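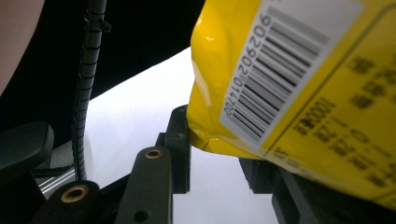

*Yellow bag with the stuck-on label, black gripper at the lower right.*

## November – open afternoon, gripper bench

Doors at 2, first group at the bench by ten past. Chih-ming Yau did the talking and I looked after the table, the battery charging and the log. The second group came over from Rutberg and the third was mostly people from Liao who had seen the slides already and wanted to get on with it. I have put my notes down in the order I found them on the pad, so they jump about.

Budget for the afternoon was 400 short recordings. We didn't get close, and I don't mind, but next time we should say "as many as we can" on the handout. Storage was fine. The Tirik box had 503 GB free when I checked it at lunch.

### Bags

The barcode on the yellow bag was popular. Several people asked whether the software reads it. It doesn't, and Chih-ming explained that for now the label is only one more patch of print on a shiny surface. Glossy packaging is still the thing I would most like to improve. The highlights move when the wrist moves, and the preview on the big screen makes that look worse than it is in the stored files. Try the lamp lower and further back.

Also to fix: the handout calls all of them "pouches". Visitors said "bag" or "packet". Change the wording so the labels match what people say out loud.

### Two-handed tasks

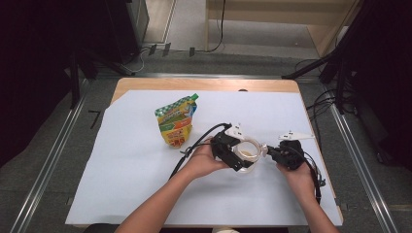 *Plastic cup between the two grippers, snack pouch standing on the paper.*

The rule we gave visitors was to bring both hands in at the same height and close them slowly. Most people want to close one side first and then chase with the other. Chih-ming's way of teaching it is to have them count to 3 aloud and close on the last number. I thought it sounded silly in the planning meeting but I'd keep it.

Cable lengths need looking at. I want another half metre on each side and a clip at the table edge, plus tape for anything that crosses the floor where visitors stand. The woman from Rutberg asked what the grippers weigh and neither of us had the figure. Weigh them and put it on the sheet.

A few of the questions, so we have answers next time:

- Can left-handed people do it? Yes, same hardware either side.
- How many recordings before a robot can do the task? We said it depends on the task. One of the Liao people said they had used over 3,000 for theirs, and that set off a long discussion by the door.
- Does the paper matter? A bit. It gives a plain background and it is easy to change.

### Glassware

Chih-ming wanted the pitcher in because it is hard: clear walls, a handle on one side, and a wide neck. I would grip on the beige band every time, well below the lip, and I've added that to the instruction card. We said no visitor lifts glass without one of us next to them, and that should go on the card too. If Fernanard want to borrow the set for their own open day they can have the plastic items from us and find their own glass. 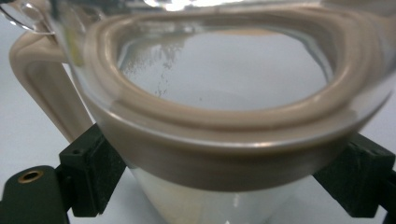
### Pads and upkeep

Foam pads pick up lint and dust, and the lower edges get ragged. I'd like a pad check between groups and not only at the end of the day. Wipe with a lint roller, look at the bottom edge, swap if it's fraying, and write the swap in the log with the time. We have enough foam in the drawer for two more sets – cut them before the next visit and bag them in pairs.
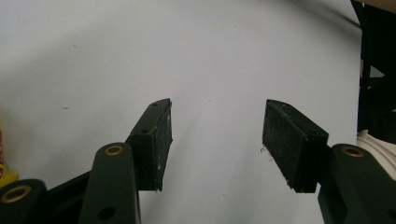

The brass bushings in the arms can have the same treatment, a quick look for play and nothing more. Don't oil them. Someone at Tirik suggested a dry lubricant and I've asked which one.

Still open:

- [ ] Ask Rutberg for their feedback forms
- [ ] Longer cables, edge clips, floor tape
- [ ] Weight of one gripper, with and without cable
- [ ] Re-word the handout ("bag", not "pouch")
- [ ] Back up the Tirik box before anyone clears it

Packed up by half past five. Chih-ming has the log and will type it up.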